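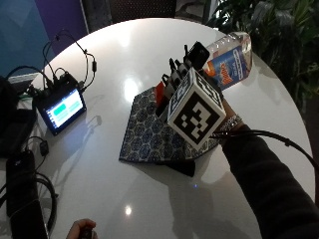 Figure 5.1. Patterned cloth on a white tabletop.

Chapter 5: Where Do Sad Songs Come From?

Every popular ballad seems to arrive with a story. The writer was jilted, or broke, or stuck in a train station at 3 a.m., and the tune came whole. Students should be wary of these stories. Most were first told by someone with records to sell.

Take the harbor song "Ollevcombe," taught in many schools as a widow's lament. Kwaku Lamptey went through 76 printed versions and found no widow in 59 of them. She shows up late, in a songbook put out by the Vandden company, and she never leaves.

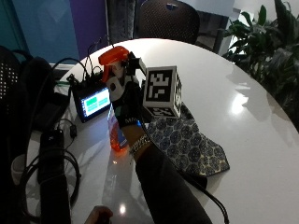

The tune has its own doubtful history. Vandden's editors called it ancient, but the oldest copy is in a dance book compiled by a fiddler named Lévesque, where it is marked "lively." Slow it down and it sounds like grief. Play it as written and people want to move their feet - which may be all it was for.

Does that make the sad version a fake? Some scholars say so. This chapter takes a more careful line, and asks what listeners got out of the widow once they had her.

Reader comments

Riku Yagi: 59 out of 76 proves little if the printers copied each other.

Fusitz: My grandmother sang it fast. No widow.

Related chapters
Chapter 4: Who Owns a Tune?
Chapter 6: The Songbook Trade

Back to top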